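Teemu Hakala
Thread: grocery shopping on foot

I sold the car in March and have done all my grocery shopping on foot since then. A few people asked how that works with a family to feed. I'll put what I know in one thread so I can link to it.

1/ The store is Heinonen, the mid-size one on the Tira side of the river. It's about 700 meters from my door, flat on the way there and uphill on the way back. You want it the other way around but I didn't get to choose.

2/ I go three times a week. With the car I went once and filled the trunk. Three small trips take more time in total, but no single trip takes long and I've stopped dreading it.

3/ The limit is weight, and I got it wrong for the first month. I now stop at 12 kilos including the bags. I have carried more. My shoulders complained until the next trip.

4/ Weigh things at home for a week and you learn fast. Milk, potatoes, juice, canned tomatoes and cat litter are most of the load. Bread, greens, pasta and eggs barely matter.

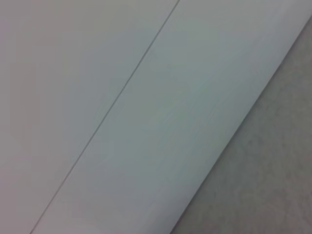

Last updated: 29 Nov 2019

5/ So I split the heavy things across the week. Milk every trip. Potatoes on the first trip, cans on the second, cat litter on the third. If potatoes are on sale on the wrong trip, I leave them there.

6/ I keep the list in Clikby. Any list app would do. What I like is that my wife can add to it while I'm already in the store, which is also what I dislike about it.

7/ I tried sorting the list by aisle and gave up when Heinonen moved the dairy case. Now I sort it by weight. Heavy things go in the basket first, and when the basket feels like enough I look at what's left and decide if it can wait.

8/ Packing. Heavy items low and close to your back if you use a backpack. If you use two hand bags, make them even. A heavy bag on one side is worse than two heavy bags.

9/ I use a backpack for the cans and potatoes and one hand bag for everything else. I switch hands at the pharmacy and again at the bottom of the hill.
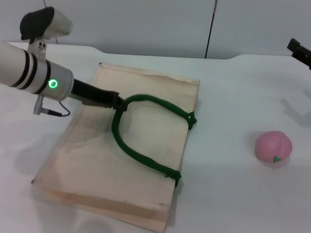
10/ Handles decide how far you can carry a bag, more than the bag itself does. Thin plastic cuts into your fingers before you're out of the parking lot. Paper handles are fine until it rains. Rope looks strong and twists when you walk. What I look for now is a fabric handle, like the dark green one in the photo, with a loop you can get your hand through. Check the stitching at both ends before you buy, and pull on it hard in the store.

11/ Length matters too. If the handle is too long the bag drags on the steps. Too short and it won't go over a winter coat. I'm tall, so take my idea of "too long" with that in mind.

12/ Someone asked about carts. I borrowed a Todetti two-wheeler from my neighbor and it was good on the sidewalk and bad everywhere else. We live on the third floor with no elevator. If you have an elevator, get a cart and ignore most of this thread.

13/ Frozen food. I wrap it in a towel inside the backpack. In summer I buy it last and walk straight home. Ice cream is a summer problem I haven't solved. We eat it at the kiosk.

14/ Winter so far: shoes with real tread, and gloves thin enough to pay with. I walk by the main road when it's icy. It adds 300 meters but they sand it early.

15/ Money. The walk made us spend less on food, mostly on snacks and drinks. I don't have a clean number for it. Soda was the first thing to go. It's heavy and I'm the one carrying it.

16/ Big orders still happen. Twice this year we had guests for several days and I paid for delivery from Heinonen. Their window is wide and someone has to be home, but the driver brings it up the stairs.

17/ The kids help now. The older one takes the bread and eggs and is careful with them. The younger one takes whatever he picked out himself.

18/ Time, for those who asked: my usual trip is 21 minutes of shopping, plus the walk both ways. Evenings are quicker at the checkout but the good bread is gone by then.

19/ Somebody wants to know about bikes. I have one, it has a rack, and the rack is loose. I'll add a post when I've fixed it and tried a full load up the hill.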